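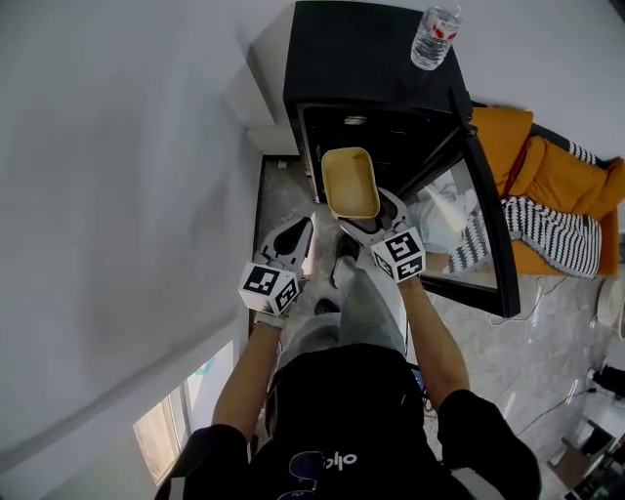 Quién habla cuando habla un candidato: apoyos públicos en la campaña municipal de Clelville

Trabajo de fin de asignatura, Comunicación Política
1 de marzo de 2019

Cuando empezamos este trabajo pensábamos que los apoyos de famosos en una campaña local eran una anécdota. ¡Qué va! Hemos pasado semanas leyendo prensa comarcal, folletos y publicaciones en redes, y salimos con más preguntas de las que teníamos (lo cual nos encanta, aunque el plazo de entrega opine otra cosa).

1. Material

Reunimos 143 mensajes de apoyo a las dos listas principales, Planier y Kokora. Contamos como apoyo cualquier declaración firmada en la que alguien de fuera de la lista pide el voto o defiende a su cabeza de cartel. Dejamos fuera los anónimos y los de menos de 60 caracteres, casi todos eslóganes copiados.

2. Cómo los clasificamos

Usamos 4 categorías: deportistas, comerciantes, gente de la cultura y antiguos cargos públicos. La última nos dio muchísimo trabajo, porque varios antiguos concejales tienen ahora tienda y firman como comerciantes. Al final mandó la firma.

3. Qué encontramos

Planier se apoya mucho en el deporte y habla de orgullo, barrio, equipo. Kokora prefiere a los comerciantes y un tono más seco, de facturas y aparcamiento. Lo más divertido fue seguir el caso de la panadería Kozłowski, que publicó un apoyo a Kokora y recibió 200 comentarios, la mayoría discutiendo sobre el carril bici y casi ninguno sobre la candidatura. ¡Un debate municipal entero debajo de una foto de bollos!

4. Límites

No sabemos si estos mensajes cambian votos. Para eso haría falta una encuesta, y queremos intentarla en abril con un cuestionario corto a la salida del mercado. Tampoco pudimos consultar los boletines en papel anteriores a la campaña.

Trabajos relacionados
- El debate del carril bici en la prensa de Clelville
- Carteles y eslóganes: la imagen de la lista Planier
- Radio local y pluralismo en campaña
- Cómo citar publicaciones de redes sociales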